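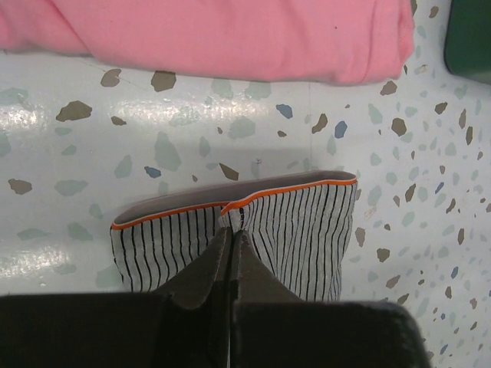 Fig. 4 — Pinstripe piece, folded over, orange trim at the top

Section 3: Folding the small stuff

I do mine on the speckled worktop, but any smooth surface will do. The Doklow tray has 84 slots, so don't panic if your folds are a bit fat to start with!

1. Lay the piece flat and smooth it out with your palm.
2. Fold it over on itself, trim edge away from you. If the middle sags, give both corners a gentle tug.
3. Run your hand along the stripes — when they go wonky, so has the fold.
4. Put it to one side and start the next.

Note: knits are springier, so I fold those looser and leave them for a minute (have a sip of tea). 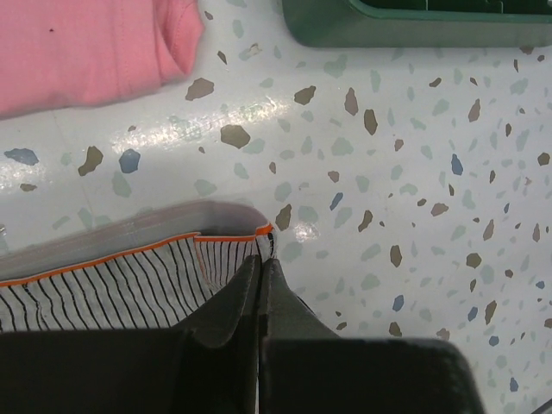

Fig. 5 — Pink knit folded, stripes still bunched

5. Go back to anything that's bunched up, shake it out and repeat from step 1.

Caution: don't cram the tray. I did that with my first one and had to refold the lot.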